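**Part-time alterations and repair sewer, Udwood Tailoring & Mending**

Udwood is hiring one person to sew alterations and repairs at our Flondard Street shop. The job starts in September and is permanent after the trial period. We are a small shop, and everyone who works here sews.

## The work

Most of what comes over the counter is ordinary: pants to hem, zippers to replace, waistbands to take in or let out, linings that have given way at the armhole. Fall brings coats. Spring brings prom dresses and suits, and the schedule gets tight.

You would be doing the following:

- Hemming pants, skirts, dresses and curtains, by machine and by hand
- Replacing zippers in jeans, jackets and skirts
- Patching and darning, including visible mending when the customer asks for it
- Taking in side seams and shortening sleeves
- Pressing finished work and tagging it for pickup
- Pinning customers for simple fittings once you have been shown how we do it

Bridal work goes to our sister shop in Gondau. Leather goes out to a repairer. You will not be asked to do either.
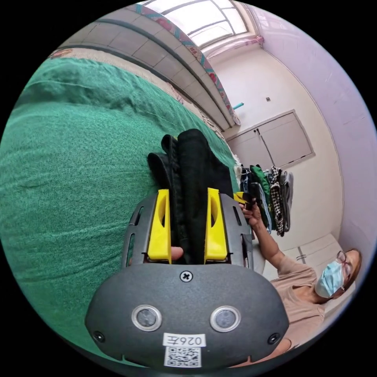 We also have a contract with the Morelli Theater for costume upkeep during its season. That means popped seams, missing hooks and hems that have been stepped on, usually dropped off in the morning and needed back by 5 p.m. The theater work is shared among all of us and you would take a turn at it after your trial period.

## What we are looking for

You need to be able to sew a straight, even seam on an industrial machine and do a clean blind hem by hand. You should be able to look at a garment and say how it was put together, and what has to be opened up to fix it. We care about this more than where you learned it. People here have come from factory work, costume shops and home sewing.

You also need to:

- Work steadily on your own and ask before cutting if you are unsure
- Read and write clear work tickets in English
- Be able to sit or stand at a bench for most of a shift
- Be polite with customers, including when a job is late

A second language is useful, Spanish especially. Experience with sergers or a blind stitch machine is a plus, but we can teach you both.

## Hours and pay

The job is 24 hours a week, spread over four shifts. Shifts run from 9 a.m. to 3 p.m. and include a paid break. In the spring there are extra hours if you want them — you can say no.

Pay is by the hour and we do not use piece rates. The rate depends on experience and will be given to you in writing before the sewing test. After your first 60 days we sit down with you, go over how things are going and review the rate. Paid sick time starts on your first day. You also get 12 paid days off a year and a $300 yearly allowance for shears, thimbles, shoes or whatever else you need at the bench.

Machines, thread and needles are supplied. Bring your own shears if you have a pair you like.

## How to apply

Write a short note telling us what you have sewn and for whom. A resume is fine but not required. Photos of finished work help, especially close shots of the inside of a garment. Drop the note off at the counter or mail it to the shop, marked for Ulises Betancur.

If we think it could be a fit, we will ask you in for a paid sewing test. It takes 2 hours and covers a pants hem, a zipper and a small patch. You will use our machines and you will have time to try them out on scrap first. The results are gone over with you the same day.

The shop is on the ground floor with a step-free entrance from the parking lot. The bench heights can be adjusted. If you need something changed for the test or for the job, put it in your note and we will set it up before you come in.

Applications are open until the position is filled. Everyone who applies gets an answer.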